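Call for Participants: Packing Winter Boxes at Morgan Hall, Atbridge

Posted November 17, 2018

We're looking for people who like putting things in boxes. If you're the one in your family who gets handed the tape gun on moving day, or you've ever taken everything back out of a suitcase to fit one more pair of shoes, please read on, because we'd love to have you!

The Dristinby Packing Project is running a packing season at Morgan Hall in Atbridge this coming January, and sign-up is open now. We'll be folding, filling, closing and stacking up to 1,000 boxes for homes on the Vatach delivery route. The season lasts two weeks. You don't need any experience, and you don't need to come every day.

What goes on

Each box starts out flat. The first job is to fold it and get the corners square, and this part is more fun than it sounds. A new box fights back a little. You press the creases in the wrong order, a wall pops up, you start over, and after a few tries your hands pick it up and you can talk while you do it.

Then comes the filling. Every box on the route gets the same basic set: tea towels, soap, a jar candle, wool socks, a mug, a paper notebook, and a flat packet of seeds for spring. Some homes have asked for extras, mostly children's mittens and picture books, and those are written on the route sheet. The mug is the troublemaker. It's heavy, it's round, and the handle sticks out just far enough to keep the lid from sitting down. Last winter we tried it in the middle, then in a corner, then upside down inside the socks – and the socks won. That's how we'll begin this year too, but if you come up with something better, show the rest of the table and we'll switch.

After that there's closing, labeling and stacking. Labels go on the short side so they can be read on the shelf. Stacks are kept low enough for everyone to reach the top box comfortably.

Who we'd like to hear from

Adults of any age. Teenagers are welcome with a parent or guardian at the same table. We have high tables for people who like to stand and regular ones for people who'd much prefer a chair, and there's step-free access from the parking lot on the Morgan Street side. The restroom is on the same floor as the packing room.

You should be OK with doing the same thing again and again for a morning. Some people find it wonderfully restful and some people are climbing the walls by the second coffee break, so please be frank with yourself about which one you are! If you get restless, tell us on the form and we'll put you down as a runner. Runners bring flat boxes to the tables, take away full ones, and top up the supply bins, so they're moving nearly all the time.

If your hands get sore, labeling and checking are both easy on the fingers. Checking means going through a packed box against the route sheet before it's closed. We really need more checkers this year. Last winter we opened a stack that was ready to go and found boxes with two mugs and boxes with none, and it took us most of a day to put that right.

Sessions

There's a morning session and an afternoon session on every packing day. You can sign up for one or both. Each table seats seven, and we keep tables together for the whole session so you get to know the people beside you. Friends who want to sit together should put the same table name on their forms. (Any name you like. We had a table called Soup.)

The evening before packing starts there's a practice session with spare boxes. It isn't required, but it's relaxed, there's food, and you can make every mistake you want with nothing riding on it. Come if you can.

What you get

Participants who complete the full two weeks receive a thank-you payment of $151. If you're coming for single sessions there's no payment, but lunch is on us either way, and so is parking. Lunch is soup and bread, with a meatless pot and a pot without dairy. Please list allergies on the form. We also have coffee, tea, and a cookie table that depends entirely on who's been baking, so bakers, feel free.

Everybody who takes part gets a box of their own to take home, filled by somebody else at the table.

What to bring

Comfortable shoes and a sweater. Morgan Hall warms up slowly. Short sleeves under the sweater are a good idea, and loose bracelets are a nuisance when you're reaching into boxes. We have tape, scissors, bone folders and markers. If you own a bone folder you love, bring it, but put your name on it!

A bit about the boxes

This is the part I could go on about. The right box makes everything else easy. We like plain white ones on the inside, because a seed packet or a small bar of soap shows up well against a white floor and the checkers can see at a glance what's there and what isn't. We like creases that stay where you put them. And we like to work over a colored surface – a white box on a white table is a headache by the end of a long afternoon, while something like pink lets you see right where the edge of the box stops.
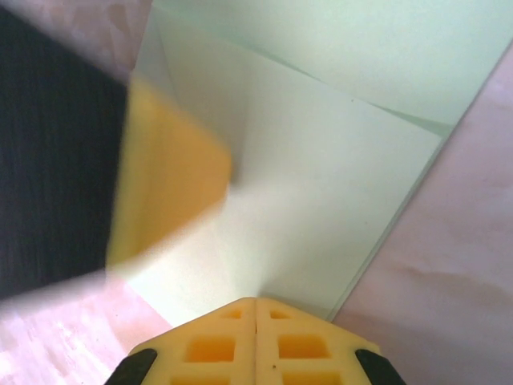 Fold the long sides before the short ones, went one reply to last year's call, and run your thumb down the inside of every crease before anything goes in. The same reply went on to say that a floor panel that isn't lying flat will tip the mug every single time, and that people blame the mug when they should be looking underneath it. And could we please, it asked, stop filling the corners first? Start with the flat things across the whole bottom, then the heavy thing, then tuck the soft things down the sides until nothing slides when you tilt the box.

We've put all of that into the practice evening, including the tilt. The order for this year is notebook and seeds on the bottom, mug wrapped in its socks, then soap and candle, and towels down the sides and over the top. Extras go in before the last towel. If the extras won't fit, don't force the lid. Set the box on the side table with its sheet and a runner will find it a bigger one.

How to sign up

Paper forms are at the front desk at Morgan Hall and at the Atbridge library, next to the returns slot. Fill in one form per person, even if you're coming as a group. Tell us:

your name and the best way to reach you
which sessions you'd like, and a second choice if you have one
sitting, standing, or happy with either
folding, filling, checking, labeling or running
your table name, if you're coming with friends
food allergies

Drop it in the green tray at either place. We'll write back before the end of the year with your sessions and your table. Afternoons fill up faster than mornings, so if you can do a morning, please say so.

If you've packed with us before, you still need a form, but you can skip the practice evening. Or come anyway and help the new folks with their corners! We're always short of people who can show a left-handed fold, so if that's you, write it in big letters across the top.

Questions can go in the same tray with a phone number on them, and we'll call you back.

The Dristinby Packing Project, Morgan Hall, Atbridge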